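Buy the Dull Gripper First

Most people shopping for a robot hand ask how much it can lift. For parcel work that is the wrong place to start. A mailing bag weighs next to nothing and has no fixed shape, and it will find every weakness in a hand long before weight does.

I have spent since March comparing end tools on a two-arm station, working through 2,265 bags. My view is that a shop with one budget should spend it on flat, plain fingers and a better wrist, and leave the many-jointed hand for later.

The jointed hand has its place. It can reach into a crate at odd angles, and it can shape itself to a fold. It also has more ways to be slightly wrong. On the Futano controller I needed 3 hours to tune a pinch that the paddle finger managed with one pressure setting.

A flat finger laid on top of a courier bag asks very little of the software. It has a wide face, it presses, and the plastic either moves with it or slips. Either way the operator can tell which.

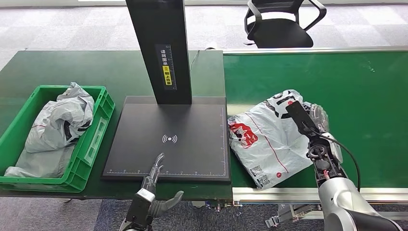

What the scanner wants

The label has to face up on the black plate. This sounds like a small thing, and on the Flarkusel line it took more of our time than picking did. Soft bags sag over the front of the plate, print disappears into creases, and a bag that went down well can still need a second touch.

For that second touch I prefer two arms with simple fingers to one arm with a clever hand. One holds while the other smooths. I would also put the camera money into a view of the plate itself, where a bad crease costs you a scan, before adding another view of the crate.

Makers like to show 10 clean picks in a row. Ask them for 100, with used bags, already crumpled, and ask to see the ones that failed.

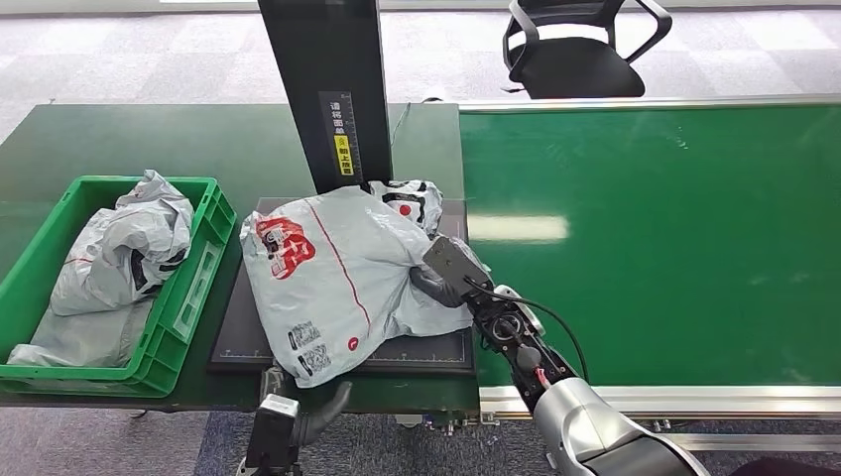
Linus disagrees with most of this. In a comment on an earlier draft, the objection was that paddles do fine until two bags cling together, and then only separate fingers will part them. I accept that for full crates. I would still fill the crates less before I paid for the hand.

Correia Station Notes | Contact the editor | © 2018 | Back to top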